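The Year I Finally Sorted Out the Kitchen

December 3, 2019

I had promised myself I wouldn't write about the kitchen until it was finished, but it has been going on since August and I'm beginning to think "finished" is a word other people use. So I'm sitting at the one clear end of the table with a pot of tea and a biscuit (two biscuits) and I'm going to tell you where we've got to.

The hardest part has been the worktop. I grew up with my gran's kitchen in my head, all cream paint and a big cold slab where she rolled out her pastry, and I wanted that slab very badly. Then I asked for a price on real marble for our funny L-shaped corner and had to go for a little walk round the garden. After that came weeks of samples. They lived on the windowsill, they lived in my handbag, and one came with me to my sister's for the weekend because I wanted to see it next to her tiles!

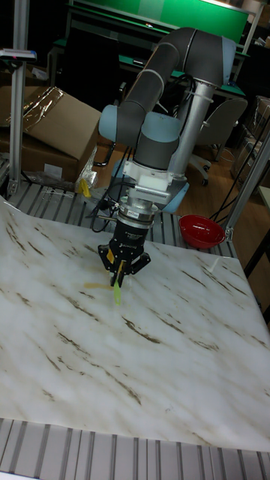
My husband was all for plain oak, and we did get as far as Hughes in town to look at some. It was lovely, I won't pretend otherwise, but I know myself and I know what I'm like with beetroot. In the end we went for a marble-look top from Sonetetti, at £638 including the upstand, and I've loved it every single morning since it went in. Gran would have tapped it with her knuckle and said nothing, and then made a batch of cheese scones on it.

Fitting it was another matter. Gonçalo Antunes did the work for us and he was patience itself, because no wall in this house meets another wall at any angle you'd find in a school maths book. He had to scribe the back edge twice, and there's still a gap of a few millimetres behind the kettle, which I've covered with the tea caddy and am choosing not to think about.

The drawers have gone in too, and I've given one over entirely to baking things. I found 24 cutters in the old biscuit tin, including a camel I have no memory of buying. Paint is next. I'm wavering between a soft green and going back to Gran's cream, and I expect I'll waver until after Christmas.

3 comments

Maureen T
Go for the cream! You'll tire of the green.

pipkin46
We had the same trouble with our walls. Does yours mark with turmeric at all?

Lesley
More about the camel please x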